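The Attic Radio Project, Part Whatever

2019-09-16

So I finally did it. After putting it off since January I drove out to Nanau and came home with the shortwave receiver I have been going on about to everyone who will stand still long enough. It's a Hedegaard, the tabletop kind with the big dial, and it weighs as much as a Thanksgiving turkey. I love it already!

I grew up with a radio like this in my grandmother's kitchen (hers was a different make, and the knob for the bass had been replaced with a cork). We'd sit there after supper and turn the dial as slowly as we could, and every so often a voice would come up out of the hiss in a language neither of us knew. She'd guess the country. I'd look it up in the atlas. I have no idea if we were ever right.

First night with the new one, I strung 15 feet of plain wire along the attic rafters and got mostly buzz. I turned off the lamp with the dimmer and half the buzz went with it. Then I unplugged the phone charger, then the cheap power strip, and there was music! Some kind of accordion, very faint, going in and out like it was breathing. I sat on the floor with a blanket and didn't move for an hour.
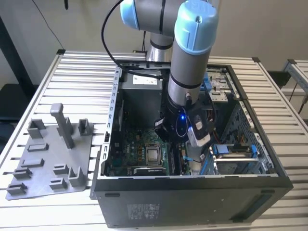 The next evening I ran the wire out of the window to the maple, which is the best decision I've made all month. What a difference. I could hear stations on four bands, and one of them was more than 3,000 miles away, reading the weather for fishing boats. I wrote it all down in a notebook, with the time and the frequency and how strong it was on a scale of 1 to 5. Nothing has earned a 5 yet. The fishing weather got a 4 and I may have been generous.

Somebody in the comments last time asked about the Skurnik guide to the bands. Yes, get it, even a used one. The station lists go stale fast but the chapter on when to listen is great, and it's why I now set an alarm for before sunrise (the cat has opinions on this). Gray dawn, cup of coffee, headphones on, and the whole dial is busy in a way it never is at noon.

Next up is the dial light, which flickers, and a scratchy volume knob that I want to clean before I wear it out completely. If any of you have opened up a Hedegaard of this age, please tell me how the back panel comes off. I've found four screws and it still won't budge.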